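# The evidence room at Plimisville
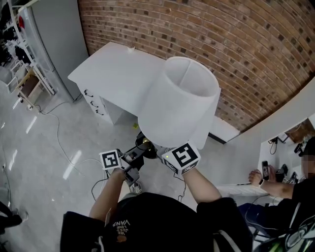

Plimisville's police force keeps 668 boxes of exhibits in a former dairy on Foketell Road. Each box carries a paper seal, a case number and a signature sheet. In February an internal audit found that 25 of the sheets had a gap — an item signed out by one officer and signed back in by another, with no entry between.

Hòa Tiêu, who led the audit, does not suggest tampering. Most of the gaps fall at shift change, when the store is staffed by one clerk. "The form has a single line for handover and it needs two," she says.

Courts have taken a stricter view. In the Arkska burglary trial the judge excluded a pair of gloves after hearing that they had spent eight days in a locker at Halás station. The remaining evidence did not support a charge, and the case was dropped.

The force has now issued a revised form. Both officers sign, the time is written in full and the seal number is copied out by hand. Tín Nông, the store's senior clerk, puts the extra work at roughly seven minutes per item. Boxes sealed before the change will keep their old sheets.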